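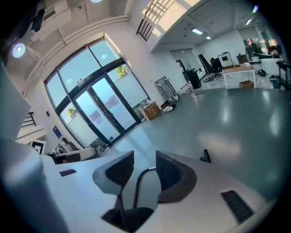 开放式工作区,灰色地面光可鉴人

浮漂的代价

哈比布尔·蒙达尔把一支浮漂举到窗口,眯起一只眼,看了足有半分钟,然后说它是歪的。我也看了半分钟,除了一支浮漂什么也没看出来。他叹了口气,把它插回泡沫板上,口气像医生对家属说话:“钓还是能钓的。”

我去找他,起因是一笔说不清楚的开销。去年冬天我在弗尔克赛德水库连着空军了几场,归家途中拐进渔具店,出来时手里多了一根标价2,595的竞技竿。竿子极好,轻得让人怀疑付的钱都去了哪里。下一次出钓,我用它继续空军。同场的迪内什·萨卡尔用的竿子比我的旧一代,竿柄缠着自行车把带,那天他钓到收竿时鱼护提不动,要人搭手。我问他用什么饵,他说跟我一样。问他钓多深,也差不多。最后他从漂盒里抽出一支递过来,说:“你那个漂,鱼咬了它也不告诉你。”

这支漂就是蒙达尔做的。

蒙达尔的作坊在自家车库,车停在外面淋雨,多年如此。他原先在厂里修织机,退休后开始削漂,材料换过好几轮:轻木、芦苇、孔雀翎,还有一阵子迷上了向日葵秆芯,家里人至今不愿意谈那一阵。如今他主要用芦苇做漂身,碳纤维做漂脚,漂尾是一截细玻纤,粗细要拿卡尺量。他记账,每支漂有编号,到我去那天,本子已经记到将近3,000支。其中多少卖出去了,多少送了人,多少挂在弗尔克赛德对岸那棵柳树上,账上没有分列。

做漂的步骤说起来很枯燥,他讲起来更枯燥,但我还是听完了。芦苇要阴干,剖开,去掉内膜,削成片再拼胶,装上夹头旋转打磨。接下来是上漆,一层薄漆,晾透,细砂纸过一遍,再上一层。漆要是图快上厚了,漂身会增重,吃铅量就变,先前的功夫全都白费。他讲到这里停下来,盯着我,好像我正打算上厚漆。

最后是调漂。他有一只高玻璃筒,里面装着清水,铅皮一点点剪,剪到漂尾露出水面的目数合他心意为止。冬天的水密度跟夏天不同,他在二月调好的漂,到了七月要重新试。我问差别有多大,鱼感觉得到吗。他说鱼感觉不感觉得到他不知道,他自己受不了。

钓鱼这件事上,花钱最多的部分和管用的部分常常不在一处。我认识的人里,芒娜卡·蒙希把这件事看得最开。她在城东开渔具店,店里一整面墙都是竿子,灯打得像珠宝柜台,浮漂则塞在收银台旁边的转架上,跟口香糖是邻居。“竿子有毛利,也有面子。”她说,“你扛一根新竿到水边,隔着整个水库都有人看见。换一支新漂,谁看得见?”我说鱼看得见。她说鱼又不来店里买东西。

她那里也卖成套的机制漂。弗洛夫斯卡牌一盒几支,配色鲜艳,规格从浅水小漂到深水大漂都有。她并不看不起这些漂,我也不该看不起,我漂盒里至今一半是它们。机制漂的好处是支支一样,丢了一支,再买一支,心不疼。蒙达尔的漂丢了,要打电话给他,他会先问丢在哪里、什么风向、当时用几号线,问到你后悔打这个电话。

为了弄清自己到底差在哪儿,我报名参加了弗尔克赛德的夏季积分赛。比赛定在7月15日星期三,选在工作日,据说是为了保证参赛者的诚意。那天到场24人,抽号,我抽到坝脚边的钓位,水深,有侧风,隔壁就是萨卡尔。他看了看我的竿子,又看了看我的漂,只对后者点了点头。

开赛以后的头45分钟,我的漂一动不动。这支漂是蒙达尔为我挑的,枣核形漂身,漂尾涂橙黑两色,他嘱咐我钓低一点,不要老想着看见大动作。“鲫鱼吸饵就那么一下,往下走半目,你就得提。等到黑漂,人家都吃完饭走了。”道理我懂,问题是侧风一起,水面上到处都是半目。我提了一次,空的。又提一次,还是空的。第三次提上来一条水草。

坐在另一边的苏马蒂·查科是今年积分榜上的第二名,下竿有节奏,像在织东西。趁她换子线的工夫,我问她怎么分得清风和鱼。她说风是来回推的,鱼只拿走一次。讲完又补了一句:你的线在水面上飘着呢,先压下去。

我把竿尖插进水里,把线压沉,漂马上老实了许多。过了一会儿,它往下沉了一点点,幅度小到我事后都不敢对人形容。我提竿,竿子弯了。是条鲫鱼,不大,巴掌长,鳞片完整,表情镇定。我把它放进鱼护的时候,萨卡尔在那边哼了一声,我姑且当作祝贺。

到收竿我一共上了几条,称重时排在中间偏后,离奖牌很远,离空军也有一段体面的距离。查科赢了那一场。她用的是埃斯基尔森的旧款竿,早就停产了,漂则是自己做的,形状丑得出奇,漂身上还有一道没磨平的胶痕。我把这件事告诉蒙达尔,他沉默了一会儿,问那道胶痕在漂身的上半截还是下半截。我说上半截。他说那还好。

卢卡里河段上个月开钓,水流快,静水漂用不上,据说要换短脚粗尾的。我给蒙达尔打电话订两支,他说要等,芦苇还没干透。我问要等多久,他说看天气。至于那根竞技竿,我还在用,蒙希提起可以折价回收,报的数字我就不写在这里了,家里有人看这本杂志。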